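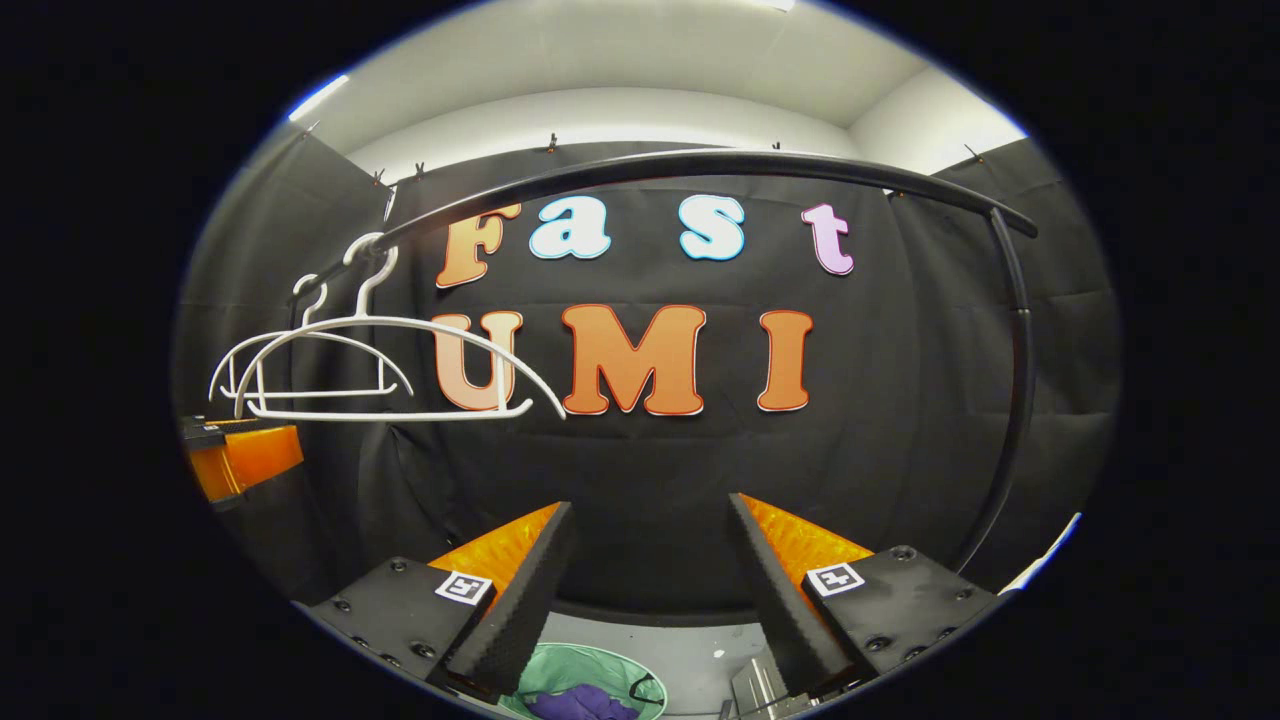
Ticket: Gripper purchase request stalled, finger pad wear figures disputed
Opened: 2023-05-05
Requester: Uliana Polishchuk
Assigned: Arsen Kovalchuk
Site: Stidasdale
Status: Pending quote

Summary
Request for 8 hand-held grippers with matching fingers, for the garment handling work. Purchasing system rejects the line with "quantity exceeds approved plan." The plan approved in December lists 2.

Entry 1, Polishchuk
The planning sheet has two tabs. The December figure is from the pilot tab. The rollout tab has 8 and was signed off by Réjean Lemieux. Purchasing imports the first tab only. Please correct the import or tell me which field to change.

Entry 2, Kovalchuk
Confirmed. The import reads tab one and ignores the rest. Moved the rollout rows to tab one and resubmitted. Quantity error cleared. New error: "consumables missing for asset class." Any gripper line now needs a spares line under the same cost code.

Entry 3, Polishchuk
What spares quantity does it expect? We have not budgeted pads. Fingers and pads were entered as one item.

Entry 4, Kovalchuk
No fixed quantity. It needs a unit, a replacement interval and a supplier. Palamarchuk lists pads separately from fingers. Prondus sells the finger complete. If we buy complete fingers, the interval applies to the whole finger and the yearly cost goes up. Need an interval from whoever runs the hanger task.

Entry 5, Lemieux
Use 500 cycles for planning. One cycle is one hanger picked off the rail and put back. Markers are to be checked at the same interval. If a marker lifts or gets scratched, log it against the finger and not the pad.

Entry 6, Kovalchuk
Entered 500. Spares line accepted with Palamarchuk as supplier, 22 pads for the first order. Remaining warning: lead time field blank. The warning does not block approval, but the order will not be scheduled without it. Asked Palamarchuk for a written quote with lead time.

Entry 7, Polishchuk
Rails, hangers and backdrop fabric are on a separate request under furnishings. Do not merge. Last year these were merged and the whole order was held for an asset tag on a curtain.

Entry 8, Kovalchuk
Noted, kept separate. Ticket stays open until the quote is attached.

Comments (3)

Svitlana Kushnir
Same tab problem on the Gimix charger order. Moving the rows worked. Check the cost code afterward, ours reverted to the default.

Daryna Levchenko
Is the interval per finger or per pair? We swap both sides together, so it changes the count.

Arsen Kovalchuk
Per pair. I will add that to the field note.

Related tickets
Planning sheet import reads first tab only
Spares line required for new asset classes
Gimix charger order: cost code reverts on save
Furnishings request: rails and backdrop fabric
Lead time field not carried over from quote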